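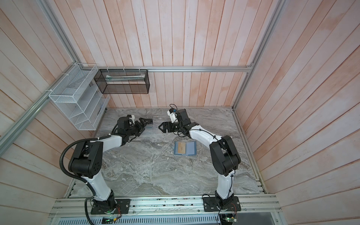 Sidine Two-Arm Bench for Schools and Clubs

The Sidine bench is a pair of tabletop robot arms on a shared front rail, supplied with a walled enclosure for use in classrooms, after-school clubs and student projects. It is made for groups that have done a term or two with a single arm and want to move on to jobs that need two.

Typical first jobs are small and fiddly. One arm steadies a clear acrylic stand and the other brings something to it. A card goes into one side of a card holder. An object is passed from the left gripper to the right one. Most groups find that the programming is the easy part and that lining the two grippers up takes several sessions.

What is supplied

- Two arms, left and right, each on its own black base plate
- Two grippers, with one spare set of jaws
- One wrist camera with bracket and cable
- Aluminium front rail, uprights and side rails, cut to length
- Wooden planks for the back and side walls
- Marble-pattern tabletop
- Two control boards with power leads
- One wire mesh rack and one long mesh basket
- Task set A: acrylic stand, light blue card holder, beige cards
- Bag of fixings, hex keys and cable ties in black and white

A computer is not included. The software runs on the ordinary desktop machines found in most school computer rooms and needs two free USB ports, plus a third if the wrist camera is used.

Mounting

The base plates bolt to the grooved front rail and can be moved along it. Slacken the bolts, slide the plate, and tighten again before switching on. The arms need to be close enough for the grippers to meet near the centre of the table. If they are set too close, the elbows will foul each other when both arms fold back. The printed guide gives a starting position for each task in set A.

After moving a base plate, run the alignment routine again. It takes a few minutes and the software will not start a two-arm program until it has been done.

Cables

The heavier cable on the arm runs in corrugated conduit. Leave a loop at the elbow so that it does not pull when the arm is stretched out. The camera cable is thin and should be tied along the top of the arm at short intervals, with a little slack left at the wrist. Trim the ties flush. Pupils catch their sleeves on the long ends.

The rack and basket are tied to the rails with cable ties too, and they can be put wherever there is rail to hold them. Keep them outside the sweep of the elbows. The slanted tiers of the rack suit light objects for picking tasks, and the basket does well enough as a drop-off point.

Wrist camera

One camera is supplied, and it can be fitted to either arm. It sits on top of the wrist and looks past the jaws. Clear acrylic is difficult for it, particularly against a patterned surface, and task set A includes the acrylic stand for that purpose. Groups who find it too hard at first can put a strip of coloured tape on the edge of the stand and remove it later in the project.

A second camera may be ordered separately. Both arms will take one.

Using it for a project

The teacher's pack covers one term of weekly club meetings. The first weeks deal with each arm separately: moving to a point, opening and closing the gripper, and stopping safely. After that the two arms work in turns, and the last part of the term has both moving at once.

There are 52 printed task cards in the pack, graded by difficulty. Each card shows the starting layout on the table and what has to be where at the end. How the group gets from one to the other is left to them. Schools entering the Flemeo student challenge can use the same bench for the two-arm category, and cards for that category are marked with an F.

Programs can be written in blocks or in Python. Every run is saved with its joint positions, and the software keeps the latest 2,000 runs before it starts to overwrite the oldest. Export anything needed for coursework before the end of term.

Safety and care

An adult should be present whenever the arms are powered. Hands stay outside the walls while a program is running. The stop button cuts power to both arms, so expect them to drop, and keep the table under the grippers clear when practising stops.

Check the rail bolts before each session. Sweep the rail and the groove regularly, as offcuts of cable tie and loose screws collect there. Do not cover the vent grille below the front rail. The control boards show a green light when powered.

Spares and ordering

The bench is supplied by Donesell under order code 723. Jaws, base plate bolts, conduit and replacement cards can all be bought singly. Arms are repaired on an exchange basis and should be sent back without the gripper attached.

Benches ordered by the end of June are delivered before the autumn term. Schools that already own one Um arm can use it as the left arm with an adapter plate, but will need the newer control board.

Donesell Education Equipment | Contact us | Delivery and returns | Page updated Tue 25 August | © Donesell | Back to top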